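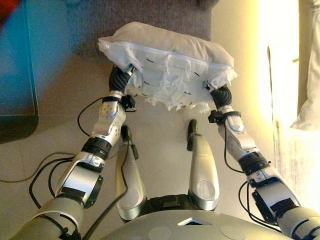 Hello all,

I am answering to Hartmut's message about the pillows, and I am sorry that it took me until the evening. I went through the linen shelf in the upstairs room at Bulurside and I can now say what I think about washing, keeping and throwing away. The worst one is the white pillow with the torn cover: the thin white fabric on the front is frayed and hangs in strips, with small tufts coming out between them, and the row of short dark stitches runs along the front panel. The top side is still smooth, only a little creased, and the whole thing is still puffy. For this reason I do not want to put it in the same bag with the flat ones.

> From: Hartmut Kröger
> Subject: Pillows again
>
> Dear list,
>
> before we order anything from Wurkeo I would like to know how many of the old pillows can still be used. My opinion is that a pillow with a damaged cover should go out, full stop. It costs us more time to repair it than it is worth, and the guests see it at once. Last July we had 30 new ones in the basket and then we found a box of good ones behind the ironing board.
>
> Also, can somebody tell me at which temperature we wash them? On the list by the machine there are two different numbers and both are in the same handwriting.
>
> Greetings
> Hartmut

To the first point. I agree with Hartmut only for a part. If the inner case is open and the filling comes out, I also throw it away, no discussion. But if only the outer layer is torn, the pillow itself can be quite good. I would do it in this way:

1. Put the pillow on the table, under the lamp, and cut away all the loose strips with small scissors. Do not pull them. When you pull, the thread runs further and you open the next seam.
2. Feel with the flat hand along the seams. If you find a hole in the inner case, mark it with a safety pin.
3. A hole shorter than a finger can be sewn by hand, with doubled thread. For a longer one I would not start.
4. Wash it, dry it completely, and then give it a new protector with a zipper.

For the torn white one I have not done step 2 yet, so please do not write it on the list as good or as bad. I will look at it on my next visit.

To the washing: the card by the machine is partly my fault. The higher number was for the sheets and I wrote it too close to the line with the pillows. Please wash pillows at the lower number, two at a time so that the drum is in balance, and with half of the usual detergent. An extra rinse is good. Afterwards they need much longer in the dryer than one thinks. The outside feels finished and the middle is still damp, and then after one week in the closet they smell. I take them out in between, beat them a little with the hands, and put them back in the other way around.

Now the count, as Hartmut asked for it. On the upper shelf there are 9 pillows which I would give to guests without any worry. The lower shelf I have not finished. There are some flat ones from the time of Viklow which could maybe be used as cushions for the garden bench, if somebody likes to sew covers. I don't like to, I say it openly.

About the order: I looked at what we paid to Wurkeo the last time and it was 453 together with the protectors. I find this is much for pillows which became flat after one winter. The shop Brandes, behind the station, has protectors with zipper in the same size, and the fabric feels thicker to me. My proposal is that we buy only protectors now, and wait with new pillows until the lower shelf is sorted. If Hartmut has already sent the order, then please write it here so that I do not go to Brandes for nothing.

One more small thing. Whoever folds the pillowcases: could you please put the two sizes on two different piles? The large ones look the same as the small ones when they are folded in three, and I opened almost the complete pile to make four beds.

The flat ones are in the blue bag beside the stairs. Please do not take this bag to the collection yet, there is also a good blanket in it, which I put there only because my hands were full.

With kind greetings from upstairs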